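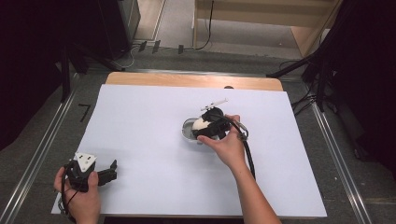

School lunches in one Vuvasville household are packed the evening before, at 7:30, and the mother of the two children at Stemirard Elementary has kept a log of them. It covers 448 lunches. Wet items are portioned first, in small shallow dishes like the clear one with the silvery rim on the white board, and moved to the lunch box last. "The box closes at eight," she said. "Anything not in it by then waits for the next day."

The box is a Merkier with two compartments. She puts bread and crackers on one side and fruit on the other, and limits the fruit to 100 grams per child. Above that, she said, the log shows it coming home. "Apples come back brown. Grapes get eaten – the older one will trade for them."

Both children wash their hands and pack their own dry side. She does the rest.
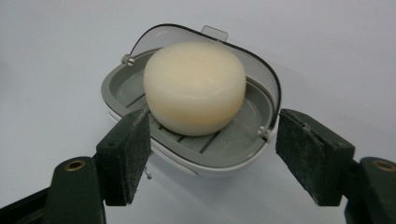 Cream-colored soap in an oval dish with a slatted gray tray.

Leftovers are entered in the log each afternoon as none, half or all. Foods marked "all" in two straight weeks are dropped until the next term. Hummus was dropped in November and has not returned.

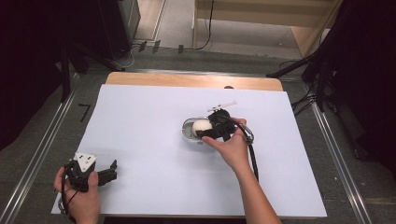 One reader of an earlier column objected that evening packing makes the bread soggy, and asked whether a separate Guo container would help. She has tried it. "It kept the bread dry, but the lid was too stiff for the younger one," she said. She now puts the tomato in the fruit side and leaves the sandwich plain.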